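Ticket : relevés d'automesure tensionnelle incomplets dans le dossier patient
Produit : Grurkov, module Suivi à domicile
Site : centre de santé Trương
Appareils concernés : tensiomètres de bras Gronach, passerelle Hudstead
Priorité : haute
État : résolu, sous surveillance

Description initiale (secrétariat médical)

Depuis la mise à jour de février, plusieurs relevés d'automesure arrivent marqués « incomplet » dans Grurkov alors que les patients disent avoir fait toutes leurs mesures. Le protocole remis par le centre est le protocole habituel : 3 mesures le matin, 3 le soir, pendant trois jours de suite, soit 18 mesures par relevé. Sur les relevés en question il manque presque toujours des mesures du soir. Celles du matin sont là.

Le problème gêne les médecins parce que la moyenne est calculée quand même et s'affiche dans l'onglet Synthèse, avec un petit triangle gris à côté que tout le monde ne remarque pas. Une patiente a apporté son appareil en consultation : la mémoire du tensiomètre contenait bien les 18 valeurs, et le dossier n'en montrait pas autant. La moyenne du dossier était plus élevée que celle calculée à la main.

Nous avons demandé aux patients de renvoyer leurs mesures. Pour certains cela n'a rien changé, pour d'autres le relevé est apparu en double.

Réponse du support, niveau 1

Merci pour le signalement. Pouvez-vous vérifier les points suivants sur un des dossiers concernés :

- le numéro de série de l'appareil est bien rattaché au patient et à aucun autre dossier ;
- l'heure affichée par le tensiomètre est correcte ;
- le brassard utilisé est celui livré avec l'appareil (un message d'erreur de gonflage annule la mesure sans la garder en mémoire) ;
- la passerelle est branchée au domicile et son voyant est vert fixe.

Merci aussi de nous envoyer l'export brut du relevé, depuis le menu Dossier, Automesure, Exporter. Retirez l'identité du patient avant l'envoi, l'identifiant technique nous suffit.

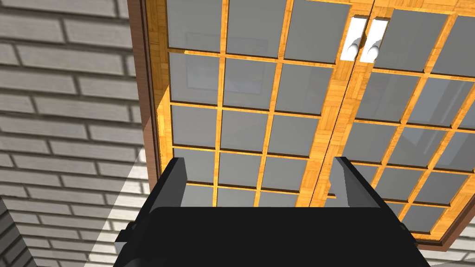
Retour du centre

Vérifications faites sur trois dossiers. Numéros de série corrects, un seul dossier par appareil. Heure correcte sur deux tensiomètres ; le troisième avait une heure de retard, le patient ne l'avait pas changée au passage à l'heure d'été. Nous l'avons réglée, le relevé suivant est quand même revenu incomplet. Brassards d'origine. Voyant vert fixe d'après les patients, joints par téléphone.

Exports joints au ticket. Nous avons noté que les patients dont le relevé est complet sont en majorité ceux qui laissent la passerelle dans la chambre ou la cuisine, près de l'endroit où ils prennent leur tension. Ceux qui ont un relevé incomplet la laissent souvent dans l'entrée, à côté de la box. Nous ne savons pas si c'est important.

Réponse du support, niveau 1

C'est important, merci. Transfert au niveau 2.

Réponse du support, niveau 2

Les exports montrent que les mesures du soir n'ont pas été perdues par l'appareil. Elles sont arrivées sur la passerelle, puis sur notre serveur, mais plus tard que prévu. Quand le tensiomètre est trop loin de la passerelle, il garde les mesures en mémoire et les envoie à la connexion suivante. En pratique, cela se produit le lendemain matin, quand le patient passe dans l'entrée ou déplace l'appareil.

Avant février, Grurkov rangeait chaque mesure selon l'heure à laquelle elle avait été prise. Depuis la mise à jour, une partie du traitement se sert de l'heure de réception. Une mesure du soir reçue le matin est donc rangée avec la séance du matin. Or une séance n'accepte que 3 mesures, et les suivantes sont écartées comme surnuméraires. Elles restent visibles dans le journal technique, pas dans le dossier.

Le comportement de la moyenne s'explique de la même façon. Chez les patients concernés, les valeurs du soir étaient plus basses que celles du matin ; en les retirant, la moyenne monte. Chez d'autres patients l'écart peut aller dans le sens inverse.

Nous avons reproduit le défaut sur notre plateforme de test avec un Gronach tenu hors de portée de la passerelle pendant 12 heures.

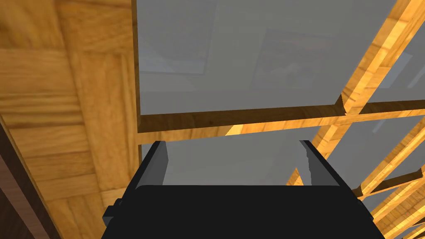
Dernière modification de cette page : 23 mai 2025

Consignes provisoires transmises au centre

En attendant le correctif, ne vous appuyez pas sur la moyenne de l'onglet Synthèse si le triangle gris est présent. La moyenne affichée sur l'écran du tensiomètre lui-même n'est pas une solution de rechange, elle porte uniquement sur les dernières mesures et mélange matin et soir.

Deux possibilités pour les consultations à venir :

1. Demander au patient d'apporter l'appareil et relire les valeurs dans la mémoire (touche M, puis flèche vers le bas). Les reporter dans la saisie manuelle de Grurkov, en cochant « mesure à domicile ».

2. Demander au patient de remplir la feuille papier en parallèle. Le modèle se trouve dans Documents, Automesure, Feuille patient. Il faut l'imprimer en orientation paysage, sinon la colonne du pouls passe sur une seconde page.

Ne demandez plus de renvoi des mesures. Le renvoi crée un second relevé sans compléter le premier.

Pour les patients suivis de près après un changement de traitement, la décision reste au médecin, et nous conseillons la relecture de la mémoire de l'appareil avant toute adaptation de dose. Les consignes données aux patients en cas de malaise, de douleur dans la poitrine ou de trouble de la parole ne changent pas : appeler le 15 sans attendre de refaire une mesure.

Question du centre

Combien de dossiers sont touchés chez nous ? Nous préférons rappeler les patients nous-mêmes, beaucoup sont âgés et ne lisent pas les messages de l'application.

Réponse du support, niveau 2

Une requête sur votre base donne 76 dossiers avec au moins une mesure écartée à tort depuis février. La liste est déposée dans votre espace sécurisé, triée par écart entre la moyenne affichée et la moyenne recalculée. Pour la plupart des dossiers l'écart est faible. Les premiers de la liste sont ceux où la moyenne recalculée passe de l'autre côté du seuil réglé par le centre, dans un sens ou dans l'autre. Ce sont ceux à montrer d'abord aux médecins.

Attention, la liste comprend aussi des patients qui n'ont pas terminé leur protocole. Leur relevé restera incomplet après la correction, ce qui est normal.

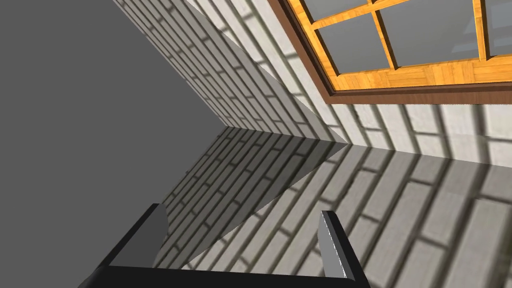

Retour du centre

Liste reçue et partagée avec les médecins. Deux remarques.

Certains patients portent le brassard au bras droit le matin et au bras gauche le soir. Cela n'a rien à voir avec le défaut, mais nous l'avons découvert en appelant. Existe-t-il un champ pour l'indiquer ? Nous l'écrivons pour le moment dans le commentaire.

Par ailleurs, l'alerte « tension élevée » est arrivée en retard pour un patient, avec les valeurs de la veille. L'infirmière a rappelé, tout allait bien. Est-ce le même défaut ?

Réponse du support, niveau 2

Pour le bras : pas de champ aujourd'hui, la demande est transmise à l'équipe produit sous forme de suggestion séparée. Le commentaire convient en attendant, il est repris dans l'impression du relevé.

Pour l'alerte : non, il s'agit de la conséquence directe de l'éloignement de la passerelle. L'alerte part à la réception. Si la mesure arrive le lendemain, l'alerte aussi, et le correctif n'y changera rien. Il faut rapprocher la passerelle du lieu de mesure. Une prise dans la même pièce suffit, et la passerelle n'a pas besoin d'être près de la box puisqu'elle a sa propre carte SIM. La notice fournie par Hudstead montre une installation à côté de la box, ce qui induit en erreur ; nous l'avons signalé au fabricant. Le texte de l'alerte affichera désormais l'heure de la mesure en plus de l'heure de réception.

Correctif

Le rangement des mesures se fait de nouveau sur l'heure de prise, pour tous les traitements du module. Les mesures écartées ont été réintégrées et les moyennes recalculées. Durée d'interruption du module pendant l'opération : environ 12 minutes. Les relevés en double ont été fusionnés quand les valeurs et les heures étaient identiques. Les autres doublons portent la mention « à vérifier » et attendent une décision du centre.

Les anciennes moyennes sont conservées dans l'historique du dossier, avec la mention « recalculée », pour que l'on puisse savoir quelle valeur le médecin avait sous les yeux le jour de la consultation.

Contrôle après correctif

- Relevé test, passerelle proche : complet.
- Relevé test, passerelle éloignée, envoi le lendemain : complet, mesures du soir à leur place.
- Appareil avec une heure de retard : complet, heures décalées d'autant. Le réglage de l'heure reste à vérifier à la remise de l'appareil.
- Renvoi manuel : plus de doublon. 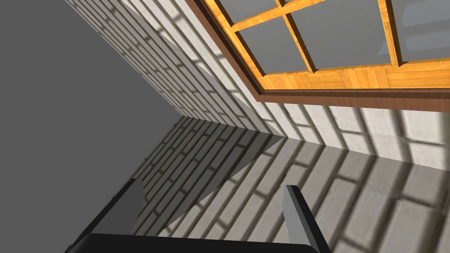

Mur de briques blanches et fenêtre bordée de brun-rouge.

Retour du centre

Contrôlé sur les premiers dossiers de la liste, les valeurs correspondent à celles des feuilles papier. Le triangle gris a disparu sur les relevés complets. Il reste un dossier où une mesure manque encore, le patient pense avoir retiré le brassard trop tôt.

La fiche remise aux patients a été modifiée : passerelle dans la pièce où l'on prend sa tension, assis, au calme, bras posé sur la table.

Réponse du support, niveau 2

Bien noté. Pour le dossier restant, le journal de l'appareil confirme une erreur de gonflage à l'heure de la mesure manquante. Rien à corriger de notre côté. Le ticket passe en « résolu, sous surveillance ». Merci de répondre directement dans ce fil si un nouveau relevé incomplet apparaît, en joignant l'export brut.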